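Gremum 桌面夹爪套件（二指，可换指垫）

首页 > 末端执行器 > 桌面与教学级 > Gremum

库存状态：现货
最小起订量：1 套
页面更新：2018年10月25日

产品简介

Gremum 是给桌面机械臂用的二指平行夹爪，适合抓那些本来就放在桌上的东西：手动工具、塑料件、小盒子、还没想好要放哪儿的零件。它不适合抓整箱矿泉水。每个季度都有客户来信问能不能抓整箱矿泉水，答案一直写在参数表里，净抓重 500 克，请往下翻。

标准套件里有夹爪本体、一对指座、两对三角形指垫、法兰转接板、一根控制线和一包螺丝。螺丝给得比图纸多，用剩的请不要寄回来。

指垫是消耗品，这一条我们放在价格前面讲。不少采购单把夹爪列得清清楚楚，指垫一栏写“暂不需要”，两个月以后再来一封标题带“急”字的邮件。指垫单独发货的运费和整套发货的运费相差不大，您可以自己算。

选型之前先想三件事

第一，您要抓的东西里最难看的那一件是什么。规格书里的样件都是方方正正的铝块，实际桌面上很少有铝块。细长的、一头重一头轻的、表面光滑又有弧度的，这些才决定您要哪一种指垫。请拿最麻烦的那件来问我们，别拿最听话的。
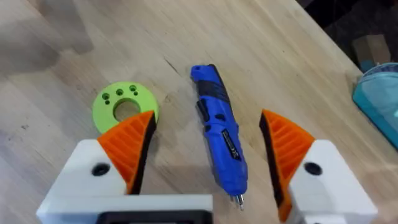
第二，机械臂还剩多少负载。Gremum 本体连指座重 190 克，加转接板之后再加线。标称负载 500 克的小臂，装完夹爪还能拿起来的东西会比您在立项报告里写的少一截。这截差额通常在验收那天被发现。

第三，谁来换指垫。换一对要拧四颗螺丝，两三分钟的事，前提是有人认领。我们见过指垫磨得像肥皂一样的夹爪还在上班，操作员说是“算法不太稳”。

主要参数

型号：Gremum
结构：二指平行开合，电动
最大开口：91 毫米
本体重量：190 克（不含转接板和线缆）
建议净抓重：500 克以内
供电：24 伏直流
通信：串口，另有数字量开合信号
指垫：三角形，带纹理，可单独更换
防护：没有。请不要对着它喷切削液。

价格与预算建议

标准套件 1,047 美元，不含税，不含运费，也不含您同事“顺便再加一个”的那一个。

做预算时，请给下面几项留出位置：

备用指垫。每只夹爪每年两到三对，抓粗糙件的话再多一点。
转接板。如果法兰不在我们的兼容表里，需要另行加工，交期三周。
线缆。标配长度够用在桌面臂上，装到立柱或导轨上就不够了。用绑带把线拉直不算加长。
调试工时。这一栏在多数预算表里是零，在多数项目里不是。

如果今年的钱必须在今年花掉，请在十月底之前下单，发票可以赶得上。十一月中旬以后的订单我们照收，但财务系统关账的脾气我们管不了。

同系列对比

Sostar：开口更小，夹持力更大，适合小型金属件。价格高出一截，外观也更像一台正经设备，放在领导参观路线上效果较好。指垫与 Gremum 不通用，问过的客户都有点失望。

Cozma：三指，能抓圆的。也能抓别的，但调起来需要耐心。建议第一次买夹爪的团队先跳过，等您对二指夹爪有了具体的不满再回来看它。

Donard：这是控制盒，不是夹爪。每年都有人把它当夹爪下单，所以在这儿再写一遍。一台 Donard 可接两只 Gremum，带急停接口。如果机械臂控制器已经有空余串口，可以不买。销售同事希望我删掉上面这句，没删。

交货与安装

现货订单三个工作日内发出。包装箱里有一张安装卡，正面是接线图，背面是接错线以后的处理办法，背面的阅读率明显更高。

安装顺序：断电，装转接板，装本体，接线，上电，回零，最后装指垫。先装指垫再回零也行，只是第一次回零时两指会碰一下，声音不大，但围观的人会往后退一步。

首次通电后请用低速空跑二十分钟，再去抓东西。抓东西也从便宜的开始。

质保与退换

本体质保十二个月。指垫、线缆按消耗品处理，到货即坏的除外。撞坏的本体可以付费维修，维修单上有“故障经过”一栏，填“突然就这样了”也能受理，只是我们会读日志。

未拆封产品十五天内可退。已经打过孔、喷过漆或者贴上了贵单位固定资产标签的，恕不退货。

常见来信

能不能只买一根手指？
不能。

左右两侧指垫有区别吗？
没有，可以对调。只磨一侧的话，先检查一下夹爪对中，再考虑对调。

能不能开教育优惠？
能，请用学校邮箱来信，并附上盖章的采购意向。优惠幅度不大，请不要在意向书里提前写好折扣。

可以先借一套试试吗？
试用机有两套，排队时间比现货交期长。上一位借走的客户说下周还，已经说了三个下周。

询价时请注明机械臂型号、法兰尺寸、数量和开票信息。只写“多少钱”的来信也会回，回的就是上面那个价格。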